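Members > Meetings > Minutes

Search minutes Go

Inskip Community Library — Minutes of the Regular Meeting

April 6, 2021, 6:30 p.m., held in the reading room

The chair opened the meeting. A quorum was present. Minutes of the previous meeting were approved with one correction: the book drop on Tondetti Street was repainted, not replaced.

Budget. The balance in the general account is $2,149. The heating bill was higher than planned and the line will need to be adjusted before June. A motion to move money from the printing line was made, seconded and passed, with two opposed.

Circulation. Loans for the quarter came to 1,656. Large print is up, DVDs are down again. The county van still brings holds on Thursdays — the request for a second weekly stop has not been answered.
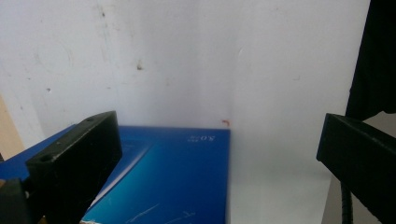 Photo: Inskip Community Library

Roof. Huvar Roofing looked at the leak over the periodicals shelves and sent a written quote. Members wanted a second quote before voting. Kemeo Builders will be asked. Until then the shelves stay covered at night and the older magazines go to the back office.

Hours. Longer Saturday hours were discussed. The survey at the front desk drew 23 replies, most of them asking for a later closing time. Staff can cover until 4 p.m. but not 5. The board agreed to try 4 p.m. through the summer and look at it again in the fall.

Book sale. Set for the second weekend in June, on the lawn if dry. Donations will be taken at the side door only. No encyclopedias or textbooks.

Public comment. One resident asked about the light over the ramp, which has been out since winter. The town has been called twice. Another asked whether story time could move to mornings — referred to the children's desk.

Adjourned at 7:50 p.m. Roof quotes will be first on the agenda next month.

Last updated: the morning after the meeting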